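Changes on the second floor at Trokwood

I went over to the Trokwood building in Gorndale in February, expecting to write a few lines about new kit, and ended up staying until well past lunch because people kept wanting to tell me how their jobs had changed. So this is a bit longer than my usual news round-up!

The short version is that Drorov, who have been in the building for years doing household goods handling, have moved 63 of their staff on to what they call teaching work. They pick things up, fold them, put them down and do it again, using hand-held grippers, and the recordings go towards training the machines that will do some of the lifting and sorting later on. The last monthly total pinned up by the kettle was 1,244 finished recordings, and somebody had drawn a star next to it.

Na-rae Shin runs the morning group. She used to be on the packing line downstairs and she told me the biggest surprise was how slowly you have to go. On the line she was always being asked to speed up, and now she gets told off (nicely) for rushing a sleeve. Cloth is the hard one, she says. A box is a box, but a bit of fabric never sits the same way twice, and the first fortnight left her wrist sore until the shifts were split up properly.

That split is the change most people brought up with me. Nobody does more than 3 hours with a gripper in a day now, and the rest goes on checking recordings or on ordinary floor work. Pay stayed where it was, which some were pleased about and some were not — a couple of the longer-serving packers think teaching a machine your own job ought to be worth a bit extra, and I can't say I disagree with them. Talks about that are still going on.

What happens to the packing line is the other question. There are 122 people in the building all told, and Drorov say no posts will go this year. I asked about next year and got a much longer answer with less in it. The union rep was blunter and said she wants it in writing before the first automatic sorting cell goes in by the loading bay.

I did have a go myself, I should say. Na-rae handed me a gripper and a tea towel and I made a complete hash of it, much to the delight of everyone on the morning group. My hat's off to them, it is far fiddlier than it looks and you do feel it in your thumb afterwards.

Li, the firm supplying the sorting cell, are due in to measure up next, and staff have been promised a question session with them in the canteen at half past two.

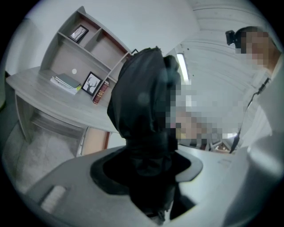 I'll be going along to that one, and if you work in the building and would like something asked on your behalf, drop me a line beforehand and I'll leave your name out of it.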